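5. Quand le bras pousse les blocs au lieu de s'arrêter

Cette section, je l'ai écrite après notre panne de novembre, et je vous conseille de la lire même si tout marche bien chez vous. Le symptôme est facile à reconnaître : le Zino descend vers le plateau, arrive à la bonne hauteur, commence à pousser le bloc demandé… et continue. Il ne voit plus la fin de sa course, il embarque les blocs voisins et il finit par appuyer sur le bois. Chez nous c'est arrivé un vendredi, en plein essai de tri par couleur, et j'ai mis bien trop longtemps à taper sur l'arrêt d'urgence (je cherchais la souris, quelle idée).

Le journal affichait le code 579, « écart de suivi ». La notice MacBrayne le range dans les avertissements. Moi je le traite comme une faute, point. Si vous le voyez passer, vous arrêtez et vous reprenez tout depuis 5.1.

ATTENTION : l'arrêt d'urgence coupe les moteurs mais l'axe vertical peut redescendre un peu sous son propre poids. Gardez les mains hors du plateau tant que la tige n'est pas bloquée.

5.1 Mettre le bras en sécurité

1. Appuyez sur l'arrêt d'urgence. Pas sur « Pause » dans le logiciel ! Pause garde les moteurs sous tension et la consigne en mémoire.
2. Attendez que le voyant du coffret Junlow soit éteint. Comptez 20 secondes, montre en main.
3. Serrez la molette de blocage de l'axe vertical.
4. Notez l'heure et le code affiché dans le cahier. Si vous redémarrez avant, le journal est écrasé, je l'ai appris à mes dépens.

Note : ne remettez pas les blocs en place tout de suite. Leur position après l'incident vous dit dans quel sens la tige est partie, et on s'en sert en 5.3.

5.2 Vérifier la mécanique

Je commence toujours par là, parce que ça prend cinq minutes et que ça évite de passer l'après-midi dans les paramètres.

1. Contrôlez le serrage de la tige dans son porte-outil. Elle ne doit ni tourner ni coulisser quand vous la tenez à deux doigts.
2. Passez la main à plat sous l'embout. S'il est marqué ou écaillé, changez-le.
3. Essayez de faire glisser le plateau sur la table. S'il bouge, même d'un cheveu, resserrez les vis de fixation. Un plateau qui a bougé fausse tout le repère et le bras, lui, n'en sait rien.
4. Suivez le câble du codeur sur toute sa longueur, jusqu'au coffret.

C'est à l'étape 4 que nous avons trouvé le coupable. Le connecteur avait l'air enfoncé, il était clipsé d'un seul côté. Tant que le bras restait près du centre, aucun souci ; dès qu'il allait vers le fond, le câble tirait un tout petit peu et le codeur décrochait. Hildegard Strobel, qui s'occupe des bras à l'atelier de Listthorpe, m'a dit au téléphone de vérifier les deux languettes avant de toucher à quoi que ce soit d'autre. J'avais déjà touché à tout le reste, évidemment.

ATTENTION : ne débranchez jamais le codeur coffret allumé. Le bras perd sa référence et peut partir d'un coup à la remise sous tension.

5.3 Refaire l'origine et la limite de force

1. Relevez la position des blocs, puis dégagez le trajet de la tige.
2. Desserrez la molette, déverrouillez l'arrêt d'urgence et rallumez le coffret.
3. Lancez « Origine » à vitesse lente. Gardez une main sur l'arrêt pendant toute la manœuvre.
4. Ouvrez Réglages > Contact et contrôlez la limite de poussée. Elle doit être à 10. La nôtre était restée à 82 après un essai que j'avais oublié d'annuler, et voilà pourquoi le bras a insisté aussi longtemps.
5. Enregistrez, fermez, rouvrez la page. Si la valeur est revenue à l'ancienne, c'est que vous étiez en profil « Démo », qui ne garde rien.

5.4 Essai de reprise

On repart avec les blocs, mais doucement. Je fais deux groupes, un petit au fond du plateau, du côté où le câble tire le plus, et un plus gros vers l'avant à droite. Au milieu je laisse du bois nu pour que la tige puisse voyager sans rien toucher.

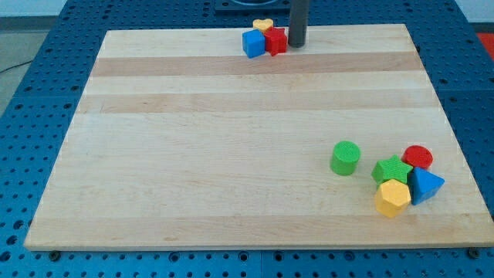 REPRISE APRÈS DÉFAUT / Essai de poussée

La tige se présente au fond, juste à droite du petit groupe : cœur jaune, cube bleu, étoile rouge. L'étoile est presque au contact, donc pas de déplacement rapide à cet endroit !

1. Réglez la vitesse au minimum.
2. Demandez un petit déplacement de la tige vers la droite, pour l'écarter de l'étoile. Surveillez le journal.
3. Ramenez-la vers l'étoile et laissez la limite de poussée faire son travail. Le bras doit s'arrêter de lui-même. S'il continue, arrêt d'urgence et retour en 5.2.
4. Passez au groupe de l'avant. Prenez d'abord le cylindre vert, qui est un peu à l'écart des autres, puis seulement après les blocs serrés comme l'étoile verte ou le prisme bleu.
5. Revenez au fond et recommencez l'étape 3. C'est le retour qui compte, notre faux contact ne se montrait qu'après un grand trajet.

Note : si le code 579 réapparaît alors que les deux languettes sont bien clipsées, remplacez le câble. Ne le rafistolez pas au ruban adhésif (oui, j'ai essayé).

Une fois l'essai passé, remontez la tige, coupez le coffret et complétez la ligne du cahier avec la valeur de la limite de poussée. Pour le remplacement du câble, voir la section 6.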